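Inicio | Relatos | Óptica | Archivo | Enlaces

Imprimir esta página | Enviar por correo

La distancia de registro

El objetivo llegó a Driltanley en septiembre, dentro de una caja de galletas rellena de papel de periódico. Era un Clumau de 86 mm, montura Sirkura, numerado en el anillo frontal con un buril. La carta que lo acompañaba ocupaba media cuartilla y la firmaba Endang Hidayat: «No enfoca a infinito. Mi padre decía que sí».

Riet De Bruijn lo apuntó en el libro de entradas y lo puso en el colimador. El diafragma cerraba bien. El helicoide giraba con un par uniforme, sin holgura axial. En el tope, sin embargo, la imagen del retículo quedaba por detrás del plano de película. Repitió la lectura con el anillo invertido y obtuvo el mismo valor.

— Le falta recorrido — dijo Kane Paewai desde el otro banco.

— Le falta un suplemento. O le sobra uno.

Desmontó la bayoneta. Debajo encontró 2 arandelas de latón, una original y otra recortada a mano, con el borde sin desbarbar. La segunda no figuraba en el despiece del fabricante. La midió en cuatro puntos, la dejó sobre un paño y volvió a montar sin ella. El retículo cayó entonces por delante.

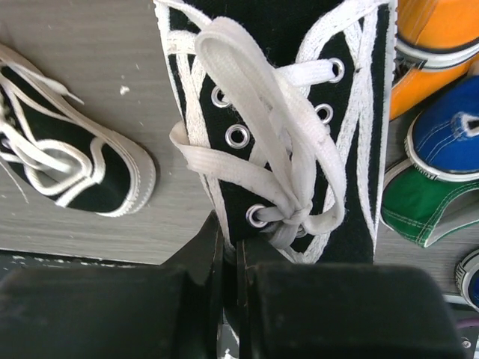
A las once de la noche seguía con el mismo objetivo. Paewai se había marchado y el calefactor del pasillo hacía saltar el relé a intervalos desiguales. De Bruijn escribió en la ficha: «Ni con suplemento ni sin él». Después tachó la frase, porque en la ficha se anotaban valores.

Retiró el grupo trasero. En el canto del barrilete, donde solo podía leerlo quien llegara hasta allí, había una inscripción a lápiz: «Ruddock, 100 m, torre». Buscó Ruddock en el archivo del taller. Era un embalse. El padre de Hidayat había trabajado en él como topógrafo auxiliar y fotografiaba todos los meses una mira fija en la torre de toma, siempre desde el mismo pilar, siempre a la misma distancia.

La arandela no corregía un defecto. Desplazaba el tope para que el anillo, girado hasta el final, quedara enfocado a cien metros. Con guantes y sin luz, el hombre llevaba el mando al tope y disparaba. Para él aquello era infinito.
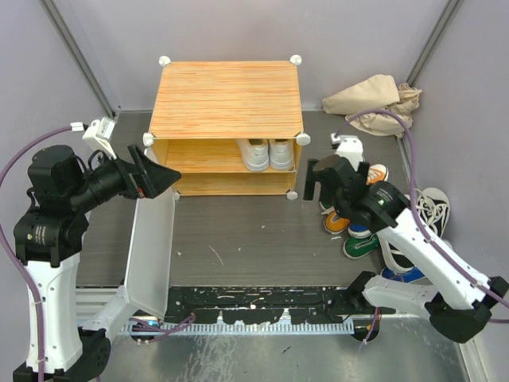

Quedaba el segundo error, el que aparecía al quitar el suplemento. De Bruijn lo atribuyó a la lente trasera, que alguien había asentado con una junta más fina que la de serie. Podía compensarlo en una hora. Preparó el presupuesto con dos partidas: ajuste a infinito según especificación, o restitución del ajuste encontrado.

La respuesta de Hidayat tardó tres semanas. Preguntaba si el embalse seguía lleno.

De Bruijn consultó a Ching-wen Cheng, que llevaba los mapas. Lo habían vaciado en el 2000 y la torre seguía en pie, en seco. El pilar también constaba, con su cota. Copió las coordenadas en el reverso de la ficha, colocó otra vez la arandela sin desbarbar y apretó los cuatro tornillos en cruz.

En la casilla de observaciones puso: «Enfoca a la torre. Verificado». En la de importe no puso nada, y Paewai, que cerraba las cuentas, se la devolvió dos veces.

Contacto | © Ataahua Tawhiri | Volver arriba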